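Hanger pickups, floor level
8 June 2019

Saturday, so I had the room to myself until Amber came in for her bike lock. Did the hanger set with the hand tool, which I'd been putting off all week (my knees are not what they were and the tiles are hard!).

The plan was the one we scribbled on the Whitlock board: hanger starts flat on the floor, pick it up, carry it to the rail, hang it, let go. I did 9 warm-up goes first and binned the lot. I was snatching at the thing like I would with my own hand, and you can't do that with two stubby fingers. Slow down before closing, that's the main note to self.

I started out going for the neck, where the wire is twisted round itself. Good grip there, nice and chunky, but then the whole hanger swings about on the way up and I end up chasing the hook round the rail. Grabbing partway along a shoulder arm is calmer in the air but harder to get hold of, as the wire is thin and smooth and sits so close to the tile. If I come in too low the pads scrape, too high and they shut on nothing.
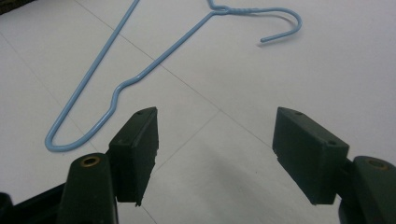
What helped was opening right up well before I got there and lining the pads up across the wire, then creeping in. Amber had a turn and was better at it than me straight away, annoyingly. She keeps her elbow tucked in and turns from the waist. I tried it and my drops went down to 2 in the next batch, so I'm stealing that.

Total kept so far on the Prorkonton drive: 475, counting the sock ones from earlier in June. I've put the hangers in their own folder, please don't merge them yet! Amber and I disagree on whether the neck grabs should stay in. She says mixing the two grips will only muddle the arm when it comes to copy us; I'd like to train once with and once without and see.

Still to do: turn the hanger so the hook faces me (haven't done a single one that way round), check the screws on the pads, charge both batteries, find the knee mat.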